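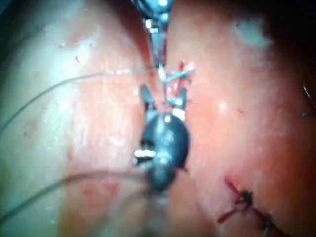 **Ticket subject:** Continuing education transcripts incomplete after annual credit transfer
**Reported by:** Office of Professional Learning, Jarnham
**Assigned to:** Records Systems Support
**Systems affected:** Wukix (course registration), Marinescu (transcript archive)
**Priority:** High
**Status:** Resolved, monitoring

## Summary

The Office of Professional Learning reported that a number of registrants who completed approved courses could not see their credits on the official transcript. Attendance was correctly shown in Wukix. The matching credit entries were missing from Marinescu, from which transcripts are printed and sent to licensing bodies.

A comparison of the two systems gave the following totals for the reporting year:

| Source | Completed course records |
|---|---|
| Wukix registration database | 3,802 |
| Marinescu transcript archive | 3,575 |
| Difference | 227 |

The reporting year closes on 31/12/2021. Registrants whose licenses renew at the end of the year require a full transcript before that date, and the office asked that the matter be handled ahead of other open requests.

## Initial report

The office first received a complaint from a registrant at the Cultthorpe site, whose transcript listed one course out of the three attended. Front desk staff reissued the transcript and obtained the same result. Further complaints followed, all but one of them from Cultthorpe.

Staff had by then tried the following:

- Reissuing the transcript from the front desk screen
- Asking the registrant to sign out and sign in again
- Closing and reopening the course session in Wukix
- Entering the missing credit by hand in Marinescu

The last of these appeared to work, and the credit was visible for the rest of the working day. It was gone the following morning. Staff are asked not to enter credits by hand while a transfer problem is under review. The nightly transfer treats Wukix as the source of record and removes any entry it cannot match.

## Investigation

### Entry 1

Support confirmed that the nightly transfer was running on schedule and finishing without an error. The transfer log listed each run as complete. It did not list rejected records, which are written to a separate file that had not been opened since the system was installed. Access to that folder was limited to an account that is no longer in use, and a request for access was sent to the server group.

### Entry 2

Access was granted. The rejected records file contained entries going back to September. Each carried the same message:

```
REJECT: SITE_REF does not match REGISTRANT_HOME
```

Marinescu requires that the site code on a course record match either the home site of the registrant or a site listed as a partner of that home site. In September, Cultthorpe was moved from partner status to full site status and given a new site code. The code was updated in Wukix. The partner table in Marinescu still held the old one.

This accounted for Jarnham registrants who had attended courses at Cultthorpe, and for Cultthorpe registrants who had attended at Jarnham. It did not explain why persons who had attended only at their own site were also missing credits.

### Entry 3

Support reviewed a sample of 18 rejected records with the office. Twelve were cross-site records of the kind described in Entry 2. The remaining six belonged to Cultthorpe registrants who had attended at Cultthorpe.

All six had opened their accounts before the change in site code. Their registrant profiles still showed the old code as the home site, while the courses they attended carried the new one. Accounts opened after the change were not affected.

Two separate corrections were therefore needed: one to the partner table, and one to the older registrant profiles. 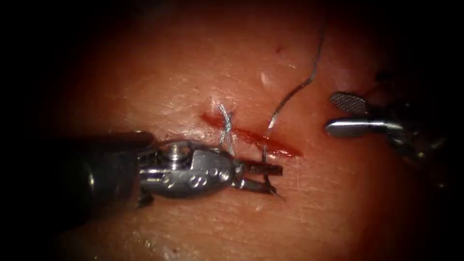 *Reading time: 6 minutes*

### Entry 4

The partner table correction was prepared and applied to the test copy of Marinescu. A full transfer was then run against the test copy using the previous night's data. Cross-site records were accepted. The home site rejections remained, as expected.

The profile correction was tested next. The first attempt failed. The profile screen in Marinescu allows a home site to be changed only when the registrant has no credits pending, and rejected credits are counted as pending. The vendor documentation does not mention this condition.

Support considered clearing the rejected records first and allowing the transfer to send them again. The office objected on the ground that the rejected records file was at that time the only full list of the persons affected. The objection was accepted. A copy of the file was saved to the office's restricted folder, and the office confirmed in writing that the copy could be opened and read.

### Entry 5

With the copy in place, the following steps were carried out on the test system in this order:

1. Suspend the nightly transfer.
2. Save a copy of the rejected records file and of the partner table.
3. Clear the pending flag on rejected credits.
4. Update the home site code on profiles still holding the old Cultthorpe code.
5. Update the partner table.
6. Run the transfer manually for the full reporting year.
7. Compare totals in both systems.
8. Restore the nightly transfer.

Totals matched at step 7. The office reviewed the sample records from Entry 3 and found all of them correct.

One further point was raised during the review. Transcripts for records transferred in this way showed the date of the manual run as the date the credit was awarded. Licensing bodies accept credit by date of award, and a wrong date could place a credit in the wrong renewal period. The transfer has a setting, "Use session end date," that was switched off. It was switched on and steps 6 and 7 were repeated. Award dates then agreed with the attendance records.

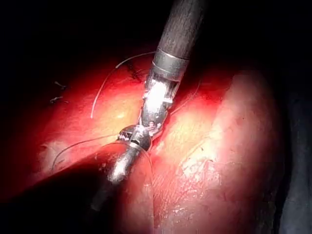
The office approved the change for the live system on the condition that it be made outside front desk hours and that no transcripts be issued until the totals had been checked. A notice was placed on the sign-in page advising registrants that transcripts would be unavailable overnight.

### Entry 6

The correction was applied to the live system. The manual transfer took longer than it had on the test copy and was allowed to finish without interruption. Completed course records after the run:

| Source | Completed course records |
|---|---|
| Wukix registration database | 3,802 |
| Marinescu transcript archive | 3,802 |

The rejected records file was empty. The nightly transfer was restored and ran the same night with no rejections.

## Cause

The Cultthorpe site code was changed in one system and left unchanged in the other. The change request used in September has a single line for "registration system" and none for the transcript archive. The rejections that followed were recorded in a file that was outside the regular daily check.

## Follow-up actions

- The site change request form will be revised to include the transcript archive. *Owner: Records Systems Support. Open.*
- The rejected records file has been added to the daily check - an email is now sent to the shared support mailbox whenever the file is not empty. *Closed.*
- The office will write to all registrants whose credits were restored and offer a new transcript without charge. *Owner: Office of Professional Learning. In progress.*
- The unused service account will be removed once its remaining folders have been reassigned. *Owner: server group. Open.*
- The vendor has been asked to document the pending credit condition described in Entry 4. *Awaiting reply.*

## Note to front desk staff

Transcripts issued between September and the date of the correction may be incomplete. Where a registrant presents one of these, please issue a new copy and mark the earlier one as replaced. Late renewal fees charged by a licensing body are outside the scope of this ticket - inquiries of that kind should be sent to the office directly, with the registrant's account number and a copy of the fee notice.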